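Muireann Flanagan
May

Right, a few of you asked how the great sorting-out was going, so get yourselves a cup of tea because I have things to say and I'm going to say them in bits.

I started with the floor. I know every book on tidying tells you to start with a drawer, but I can't think straight in a room until I've dealt with what I'm standing on, and my mother was exactly the same.

These are big pale tiles, very nearly white, and the grout between them is darker. Lovely to look at and they show every single smudge. I've been sweeping first, then going over them with a flat mop and a bucket of warm water with the tiniest drop of washing-up liquid in it.
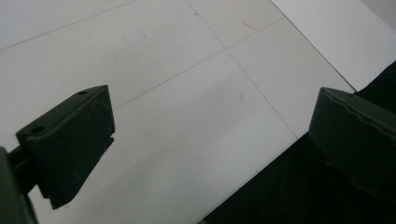
Do you need a special cleaner for the grout?

A paste of bicarbonate of soda and water does very well, left for 5 minutes, scrubbed along the line with an old toothbrush and then rinsed. I did buy the Dremetti grout stuff once and I couldn't tell you the difference, except in my purse.

Go gently with the soap, by the way. I used to put a good glug in the bucket and then wonder why the tiles felt tacky under my socks. My neighbour put me right on that and I've been grateful to her ever since.

Anyway, floor done, on to the small things! I had 34 little items on my list that had no home at all. Spare keys, picture hooks, fuses, a brass button with 1811 on it that came from the market at Brelby and that I will not be parting with, so please don't write in.

My rule for small things is that they get sorted on a clear bit of table, one box at a time. I've tried doing it on my lap in front of the telly and I've tried doing it on the bed, and both times I was finding drawing pins for a week — never again.

A white surface is best if you have one, or put a sheet of something pale down. You can spot a tiny screw on it straight away, and my eyes aren't what they were.

For boxes I like the shallow plastic sort with a hinged see-through lid. You can tell what's in them without opening them, and because they're shallow nothing sinks to the bottom and gets forgotten for years. The Vuvano ones were nice but the catch went on two of mine, so test it in the shop if they'll let you.

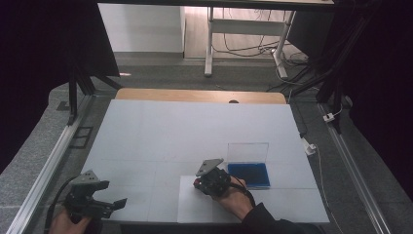

Little blue box, lid up, on the white table.

I don't label the lids any more, only the short end, so I can read them when they're stacked. Masking tape and a biro. My cousin has a proper label machine and I'm a bit jealous, but tape peels off when you change your mind, and I change my mind a lot.

So that's 21 things homed and the rest sitting in a Duggan biscuit tin until I've had my tea. If anybody has a good idea for odd lengths of string, I'm all ears.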